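Trekura pauses Gustine sessions after finger pads work loose

20/02/2022

I had a whole different item planned for this week, but then the note from Trekura landed in my inbox and, well, here we are. The company has stopped all recording sessions with its hand-held grippers at the Gustine office while it sorts out a problem with the foam finger pads. They've been coming loose at the base, and on Thursday one slid far enough to pinch a operator's thumb. Just a bruise, thank goodness!

The note says 213 of the 1,081 sessions logged so far have been flagged for a second look. A pad that shifts even a little changes where the finger closes, so the recordings may not match what the hand was doing (you can imagine how thrilled the data people were). 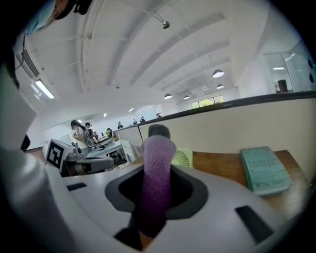
Trekura blames the glue. The pads come from Brordale, and a batch of 500 went out in January with a new adhesive that seems to soften after a few hours of squeezing. Brordale told me it's testing returned pads now and wouldn't say more than that, though I did ask twice.

For the time being, anyone with a gripper from that batch is being told to put it down and tag it. Replacement pads with a screw-in base are on order, and 297 of them should reach Gustine in the first week of March. Marchuk, the repair shop over on the east side, will do the fitting.

I've asked Trekura whether its other offices got the same pads. No answer yet, but I'll add it when it comes in.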